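**1/** The Harkero programme is recruiting experienced operators to teach suturing to a surgical robot by teleoperation. This thread sets out how the work is organised and what we ask of those who take part. Questions from hospitals and training centres are welcome in the replies.

**2/** The operator sits at a console and drives two instruments by remote control. Everything the hands do is recorded as a demonstration, together with the camera views. The learning software, Veres, is trained on those recordings alone. We do not write rules for it about where a stitch should go.

**3/** Our first collection holds more than 2,000 demonstrations, each covering one short part of the task: picking up the needle, driving it through, handing it over, tying the knot. Mayu Miyazaki leads the collection and reviews recordings before they are released for training.

**4/** New operators complete 15 practice runs which are not kept. They are asked to work at their normal clinical pace. Very slow and careful demonstrations proved hard to use in our early trials – the robot learned the pauses as well as the movements.

**5/** Mistakes are welcome within limits. If a needle slips or a thread catches, please recover as you would in theatre and carry on. In the last round, 107 recordings included a recovery of this kind, and these were labelled separately by Mio Kubo.

**6/** Two views of suturing on tissue, with stitches already tied:
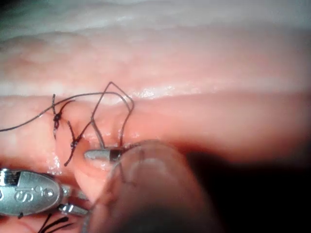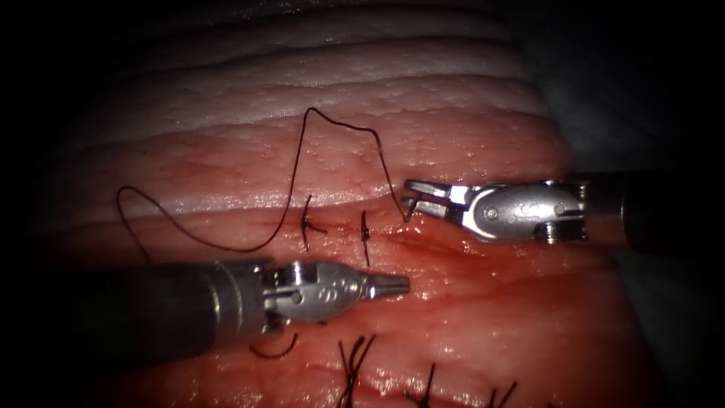

**7/** Loose thread remains the most difficult part of the task to teach. It folds and drifts, and it rarely lies in the same place twice. Operators deal with this without much thought, and few can explain afterwards how they chose where to grasp. Direct demonstration suits this kind of skill better than written instruction.

**8/** We therefore ask operators not to tidy the thread for the benefit of the recording. Please handle it as your training and judgement suggest. Left-handed operators are particularly encouraged to apply, as they are under-represented in the present collection.

**9/** Console time may be booked at our Todier site from May. Each session lasts 99 minutes, including set-up and one break. Applicants should hold a current console certificate and should state any earlier experience with teleoperated instruments. Travel costs within the region are met by the programme.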